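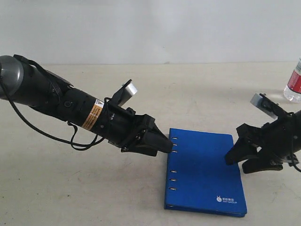 The Kuditz recording station is made for teams which need many good examples of two-hand work for a learning system. One person moves the two leader handles, and the arms on the table follow. Every movement is saved together with the video. We advise to start with flat things from the office. A ring-bound notebook like the blue one between the two grippers is a good first object, as the left fingers can go to the ring side while the right ones come open from the other side.

Home | Stations | Grippers | Spare parts | Contact

The station is delivered with two arms, two parallel grippers, the leader handles and our software Hitidar. The disk keeps 2000 examples at normal length. A bad example can be deleted with the foot pedal, also during the recording. Please fix the table to the floor before first use. Order number is 424. Delivery takes 6 weeks.

Comments

Pieter Desmet: We have made 1000 examples with ours since January. The pedal is very useful, but its cable is too short for our table.

Suryani Yusof: Can I buy the handles separately?

Bit-na Yoo (Kuditz): Yes, please write to us by the contact page. Pieter, a longer cable is under spare parts.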